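发件人：Trevor
收件人：桌面机械臂讨论组
日期：2021年10月30日
主题：Re: Grukandale 试用包，有人用过吗？

先说结论：我不建议现在付钱，至少别按他们那份报价单付。

> Stundby 那边的朋友写道：
> 我们在考虑订 Grukandale 的仿真加调试服务，报价里包含一套室内场景、一条白色六轴臂的模型，还有他们自己的抓取模块 Dorkar。销售说在仿真里调好的参数可以直接搬到真机上，上线只要 3 天。演示视频看着挺顺。组里有人实际跑过吗？值不值这个价？
> 另外他们说场景里的物件“全部可交互”，这个是真的假的？

我从三月开始断断续续用试用版，算不上深度用户，但该踩的坑踩得差不多了。

“直接搬到真机上”这句话，请让他们写进合同。我问过 2 次，第一次回复说“视现场情况而定”，第二次发来一份白皮书，里面没有一张真机的误差曲线。仿真里成功率再好看，摩擦系数是谁填的？接触模型用的哪一套？他们的文档里这两项都只有默认值，连出处都不写。

场景本身做得不算差，木纹、砖墙、带玻璃格的门都有，拿去给领导看足够了。可我买的是调试工具，门做得漂不漂亮跟抓取没关系。
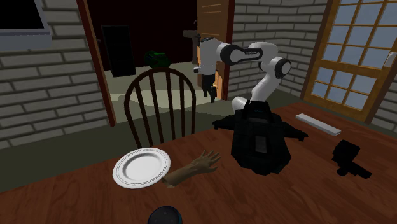
我更在意的是桌上那些东西的碰撞体。盘子这种浅而宽的物体，边沿就那么一点高度，两指夹爪从正上方下去，能不能夹住全看碰撞网格做得细不细。试用版里我导出来看过，盘子用的是凸包，中间凹下去的部分整个被填平了。这样练出来的抓取策略，换成真盘子会怎样，各位自己想。那个黑色的大家伙更麻烦，外形有棱有角，两侧还伸出去一截，简化之后跟看到的样子差得很远，路径规划经常在离它老远的地方就报碰撞。

至于“全部可交互”，看怎么定义。能选中、能改位置，这算交互的话，那确实是。我试过给椅子加关节约束，保存后再打开就没了。报了问题，工单到现在还挂着。

Dorkar 模块单独说一句。它的界面是顺手的，改夹爪开合、改下降速度都很快，这点我承认。但它的评测默认跑 500 次，物体初始姿态的随机范围窄得可怜，差不多等于同一道题反复做。我把范围放宽以后，成绩掉得很明显。具体数字我不贴了，试用协议里有一条不许公开性能数据，这一条本身也够让人多想一下。

如果你们还是想试，我会要求对方先做这几件事：
用你们自己的物件建模，不用他们素材库里的；
随机范围由你们定；
在你们的真机上当场跑一遍，工程师可以来，销售最好别来。

他们要是都答应，我愿意收回前面一半的话。关于 3 天上线，我没见过哪家做到过，光手眼标定和安全区域确认就不止这点时间，除非他们把这两样都算成客户自己的活。报价单附录里好像真是这么写的，你们翻一下最后一页。

还有，续费是自动的，取消要提前书面通知。我就是这么多付了一期。

Trevor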